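木料涂饰室工作记录：浅色枫木板面水性油试样
十二月，上午 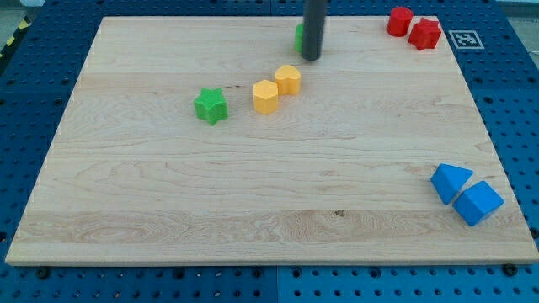 本次记录承接上一阶段的含水率平衡工作，主要内容为Susus水性硬蜡油与Allell清漆在浅色枫木上的对比涂饰。试样由同一批板材截取，共14块，入室后静置至含水率稳定，再行打磨。试样编号写于背面，正面不作任何标记。

一、基材处理
各试样先以120目砂纸顺纹打磨，除尘后换用180目，末道统一为200目。枫木质地细密，末道砂纸若继续加细，表面趋于封闭，油料渗入明显减少，上一轮已有两块因此返工。本轮不再使用更细目数。打磨后以微湿棉布擦拭一遍，使木毛竖起，干透后轻磨。端面吸油较多，另行补磨一道，未计入正面工时。

二、涂布
Susus一组七块，以无绒布薄涂，静置后擦去余油。Allell一组七块，以短毛刷顺纹涂布，首道按说明加水稀释。室内相对湿度记录为百分之46，较上月偏低，清漆表干较快，第三块刷至中段时已出现接痕，遂改为由两端向中间收刷。后四块未再见接痕。

三、观察
首道干后，Allell组颜色与素材接近，略偏冷；Susus组稍显暖色，纹理对比增强。同一板内拼缝两侧吸收程度不一，于Susus组第二、第五块较为明显，侧光下可辨，正视不显。该现象与板条取材部位有关的可能性较大，尚需以整料试样核对，暂不列入结论。

四、耗材与设备
Sastry吸尘打磨机滤筒已更换，累计运行413小时。更换前吸力下降，板面残留细粉，曾误判为漆膜颗粒，请后续使用人员留意。剩余无绒布仅够一轮使用，已提交领用申请。浸油后的布料一律摊开晾干后投入金属桶，不得成团放置。

五、待办
1. 第二道涂布安排于首道满二十四小时后进行，涂前仅作轻磨，不得磨穿边角。
2. 水杯印与茶渍试验沿用Fliltingate项目的旧表格，“恢复时间”一栏改以小时填写。
3. 上一轮返工的两块试样重新磨至素材，单独存放，不与本批混用。
4. 请负责色差测量的同事在第二道涂布前完成一次读数，测点位置与素材阶段保持一致。

补记（下午）：Allell组第六块右侧边缘有一处流挂，已趁未干刷平，干后情况待查。湿度计读数与墙面仪表不符，本日数据以台面仪表为准，墙面仪表送校。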